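4.2 Gripper comparison on the tabletop kitchen task

We compared two parallel-jaw grippers on the same arm, with the same controller and the same set of toy foods and kitchen items. The first, called Zunach below, has rigid fingers and a short stroke. The second, called Dakex, has a wider stroke and fingers with a compliant pad on the inner face. Both were mounted with the same adapter plate, so the tool flange, cable routing and tool center point offset could be kept in one configuration file, with only the finger length changed between runs.

The task was a single pick and place. At the start of each episode the operator named one object and one target container. The arm began from a fixed home pose with the gripper open. An episode counted as a success if the object was inside the container and the gripper was open when the arm returned home. Dropping the object on the table, pushing the container out of reach, or exceeding the time limit counted as failures. Regrasping was allowed within the time limit, and the number of grasp attempts was logged separately.

We collected 516 episodes in total, split evenly between the grippers. The objects fell into 6 groups by shape: spheres, small rounded pieces, elongated irregular foods, bottles, flat-handled utensils, and shallow dishes. Groups were balanced across the two grippers, and the order of layouts was shuffled once and then reused for both. Two operators, A. Mollel and R. Kubíček, reset the table between episodes by following a printed layout sheet. Neither was told which results had been logged so far. Figure 6 shows the table and the arm.

The rigid fingers did well on bottles and on utensil handles, where the contact surfaces are long and the closing direction is easy to choose. Their failures came mostly from spheres. When the approach was off center, the first finger to touch pushed the ball before the second could close on it. Inside a bowl this mattered less, as the wall of the bowl stopped the ball and the grasp often recovered on the second attempt. On the open table the ball rolled away and the episode usually ended at the time limit.

The compliant pads reduced this problem but introduced another. With elongated foods the pad bent around the object and held it at an angle we had not planned for, so that one end hung lower than expected. During transfer the low end struck the rim of the pot or colander. We tried raising the transfer height, which removed most of the rim contacts but made each episode longer. The results reported here use the original height for both grippers.

Shallow dishes were hard for both. A plate offers only its rim, and the fingers had to come in almost level with the table. The wrist camera could not see the near finger in this pose, and the policy tended to close too early. We do not think this is a property of either gripper. A camera mounted beside the arm would probably help, and we return to this in Section 5.

Cable handling also affected the comparison. In early trials with Dakex, the cable was fixed too close to the wrist and limited rotation near the end of the joint range. E. Michalík rerouted it with a longer loop, and we discarded the episodes recorded before that change. They are not included in the total above. The Zunach cable was given the same loop so that the two setups would carry a similar load at the wrist.

The closing force was set once per gripper, using the softest toy food in the set, and was not tuned per object. A higher force would likely have helped with bottles, at the cost of squeezing softer items out of the fingers. We kept one setting to match how the arm would be used without an operator present.

Figure 6. Tabletop setup for the gripper comparison, with toy foods, kitchen items and the arm with its gripper open.

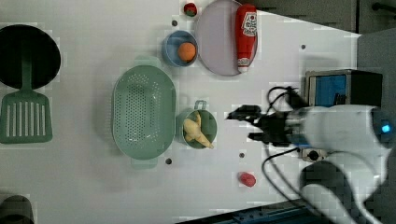

Why was the closing force kept the same for every object?

The policy was meant to run without an operator, so it could not rely on someone choosing a force for each item. One setting per gripper also made the failures easier to compare across object groups.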